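The Sour Drink That Gets You Through the Heat
2023-01-26

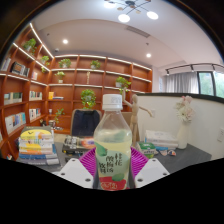

My grandmother kept a jar of smoked plums on the shelf above her stove, and for years I took them for something you gave to sick people. They are wrinkled, black and sour enough to make your eyes water, and they smell like a campfire somebody put out with vinegar. Simmer them with hawthorn, a little licorice root and a good lump of rock sugar, though, and you get suanmeitang, the sour plum drink that has cooled off northern China for centuries. Nowadays plenty of people buy it ready-made, and a label may well read 桂花酸梅汤, the first two characters being osmanthus, the tiny blossom that smells of apricots and turns up in so many autumn sweets.

I started making my own one November, which is a silly month for a cold drink, but the plums had just come in at Moschos, the little import grocery on Cumby Street, and I couldn't leave them alone. My first pot was dreadful – I boiled it hard for an hour and it tasted like a wet fence. The second was better. By the time the snow came I had a method I still use, with 9 plums to a big pot, a long soak beforehand and the gentlest heat my old stove can manage.

The flowers go in at the very end, once the pot is off the burner, and then the lid goes on and you leave it be. I like mine cold, with salty peanuts. My sister drinks hers warm after a heavy dinner, and I've stopped arguing with her about it, mostly.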